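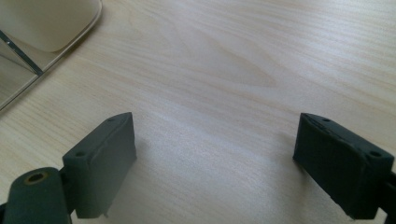

The top of the Valudden, with its long wavy grain.

Valudden work table and Cemard lidded bin: review

By Ming-te Wan
9/13/23

I bought these two together from Nadar in August. The table was £368 and the bin was £17, so most of my attention went on the table when I was choosing. The bin has turned out to get more use per day than anything else I own, so it gets a fair share of this review too.

The table

The Valudden is a plain rectangle with rounded corners and a pale blond top. I had seen it on the website and expected something yellower. It is closer to cream, with darker lines that curve across it and bunch up in places. If you want an even surface with no pattern you will not like it. I do like it, and it hides crumbs well. It doesn't hide glare. Under a bright ceiling light you get a pale patch that washes the grain out, and if you read on it for long you will want to move the lamp.

Assembly took me an evening on my own. The instructions are drawings only and step four is printed too small. The bolts were all there. I would get a second person to help turn it over at the end, as it is heavier than it looks.

Cleaning is a damp cloth and then a dry one. A mug left a ring in the first week and it came off with a little washing-up liquid. I haven't tried anything stronger and the leaflet says not to.

The bin

The Cemard is sold as a bin for a worktop or desk. It has rounded corners and thick walls, and the inside is smooth and matt. Mine has had teabags, pencil shavings, orange peel and a lot of tape backing in it. The rounded corners make the difference when you wipe it out. My old bin, a Tuvus, had a sharp seam along the bottom and you needed a brush to get into it. 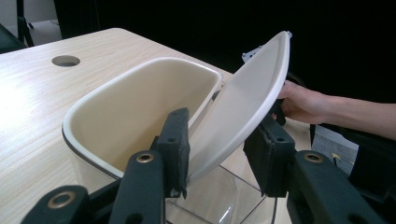
Lid tilted open. The lid is white and the bin is cream, so they don't quite match.

The lid is the part I would look at before buying. It is a shallow domed shell with a raised lip, and the lip gives your fingers something to hold. The hinge is a small grey piece at the back. It moves freely, but the lid has to be opened with one hand while the other drops the rubbish in, which is a nuisance if you are carrying a full plate. There is no pedal or push button on this model. For £17 I didn't expect one.

The difference in colour between lid and body bothered me for a day or two. Nadar's customer service said that it is normal for this range, and they offered me a refund if I wanted to send it back. I kept it. 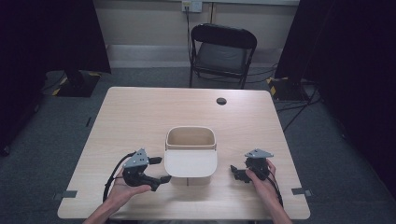
Photo: Teodor Szulc

Standing in the middle of the table, a small container like this leaves plenty of room on both sides for your hands. The colours go together well enough, off-white on pale wood. I tried the bin near the front for a fortnight and then moved it towards the back left corner, where I don't knock it with my elbow. It slides a bit on the smooth top — four stick-on felt pads made that worse, and rubber ones fixed it.

One more thing about the table that the shop page barely mentions: there is a small round cable hole towards the far right. I use it for the lamp lead. It is on the wrong side for me, as my socket is on the left, so the lead runs behind the legs and back again. You can turn the table round, of course, if yours isn't against a wall.
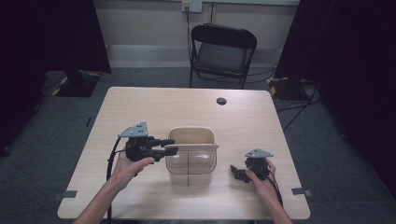

Size and smell

The bin is around 326 mm tall with the lid down. That is fine on a desk but too tall to go under my wall cupboards, so measure first. It takes a small caddy liner, though the liner tends to slip down on one side once there is any weight in it. A big rubber band under the rim holds it.

With the lid closed I can't smell food waste until the second day. After that I can. I empty it every evening now.

Would I buy them again?

The table, yes. It is steady, it is easy to wipe and the top still looks as it did when I put it together. I would ask for the cable hole on the left if they ever offer the choice.

The bin, yes at this price, and no if it went up much. Keep the box for a week in case the lid colour annoys you.

Table: four out of five
Bin: three and a half out of five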